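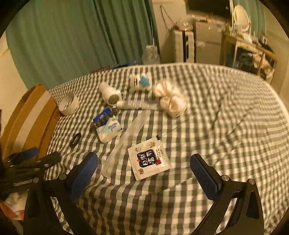
Fig. 10. Checked cloth on a round-edged table, with fold creases.

Section 2: Pressing table linen

This section applies to the Kaneko 331 rotary ironer on the standard stand. For the wall bracket supplied by Dondura, read the bracket sheet first and then return to step 1.

Before you start

Wash new cloths once before pressing. Sort linen by fibre and then by colour. Checked and striped cloths should be pressed separately from plain white ones until they have been through several washes.

Check the care label on each item. If the label is missing, treat the cloth as synthetic and use the lowest heat setting.

CAUTION: The roller shoe reaches 200 °C at the highest setting. Keep hands behind the finger guard whenever the roller is turning.

CAUTION: Do not press cloths with a wipe-clean or rubber backing. The backing will melt onto the shoe and is not covered by the guarantee.

Setting up

1. Stand the ironer on a level floor and lock both front castors.
2. Fit the feed shelf. Push it in until the catches click on each side.
3. Hang the catch rail at the rear. The rail must sit below the level of the roller.
4. Plug the machine directly into a wall socket. Do not use an extension lead.
5. Turn the heat dial to the setting required: one dot for synthetics, two dots for cotton mixes, three dots for cotton and linen.
6. Wait for the green lamp. From cold this takes around 10 minutes on three dots.

Note: The lamp goes out and comes back on during use. Carry on pressing unless it stays out.

Pressing a cloth

1. Use the cloth slightly damp. If it has dried fully, mist both sides, roll it up and leave it until the moisture is even.
2. Fold the cloth in half lengthways with the right side outwards. Round and oval cloths are folded in the same way, with the hems matched at the centre first.
3. Lay the straight folded edge along the left of the feed shelf.
4. Smooth the leading edge by hand and lower it to the roller.
5. Press the foot pedal. Guide the cloth with flat palms and keep light tension across the width.
6. Release the pedal if the cloth starts to run to one side. Lift the shoe, straighten the cloth and feed it again.
7. Turn the cloth over and repeat.
8. Open the cloth out and pass the centre line through once more to remove the fold.

Note: On checked cloths, use a line of the pattern as a guide. Keep it parallel to the front of the shelf. A cloth fed at an angle will dry out of square and the hem will hang unevenly.

Removing storage creases

Creases from long storage may remain after one pass. Mist the crease line only, wait a short time and press again from the reverse side. Do not raise the heat above the label setting. For heavy creases in linen, soak the whole cloth and start from damp.

Storing

Allow pressed cloths to cool flat before folding. Large cloths are best kept on a tube. The Falmont tube (sold separately) takes cloths up to the full width of the roller. Where cloths have to be folded, change the fold lines each time.

Switching off

1. Turn the heat dial to 0 and raise the shoe.
2. Let the roller run empty until the cooling lamp goes out.
3. Unplug the machine and fit the dust cover.

Replacement roller padding and spare catches can be ordered from the Plistville parts counter. Quote the serial number from the plate under the feed shelf.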